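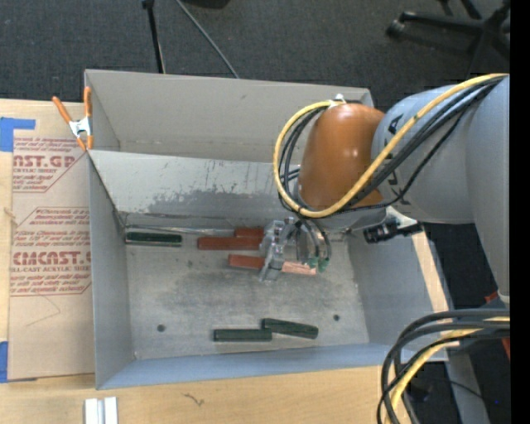
Figure 3. Reddish-brown blocks in an open grey bin.

3.2 Materials and storage

The blocks used in the moisture trials came from two yards, Clundton and Durano. Both yards sell seconds to the public, and we bought from the same stacks a home builder would use. Each yard supplied 200 blocks, giving 400 in all. Blocks with a crack running through a full face were returned and replaced before the trials began. Chipped corners were accepted, as these are common in garden walls and paving and we did not want a sample that was tidier than the real thing.

On arrival the blocks were brushed clean and weighed, then left on open racks in an unheated shed for the whole of February. Air could move freely between the rows. A second weighing at the end of the month gave the resting weight used in Section 4. Earlier work by Lindqvist dried the blocks in an oven before weighing, and the two sets of results should not be compared directly. Oven drying gives a cleaner baseline, but it tells us little about a block that has spent the winter under a tarp behind someone's house.

3.3 Soaking and drying

Blocks were soaked in tap water in groups of 5. Each group stood on edge on plastic spacers, with the water level kept just above the top face. After soaking, the blocks were wiped with a damp cloth and weighed again. The cloth was wrung out between blocks. This step sounds minor, but in the pilot work one person's heavy wiping was enough to shift the readings for a whole group, and from then on all wiping was done by Siu-fong Yeh.

Drying took place on the same racks. Weights were recorded at nine in the morning and again at four in the afternoon until two readings in a row matched. We did not try to control the temperature of the shed. Colour was noted at each weighing using a printed card, and the card was replaced when it began to fade.

3.4 Blocks left out of the analysis

A total of 114 blocks were left out of the final analysis. Most of these lost material during soaking, usually as flakes from the lower edge, so a change in weight could no longer be read as a change in water content. The rest had labels that washed off. We tried grease pencil first and later changed to numbered tags tied on with string, which held up well.

Flaking was more common in the Durano blocks. The yard could not tell us how long its seconds had been stored outdoors, and some may have been through several winters already. Kurkell reports a similar problem with reclaimed paving and suggests sorting by sound, tapping each block with a small hammer and setting aside any that ring dull. We did not use this method, but it would be cheap to add to a later trial.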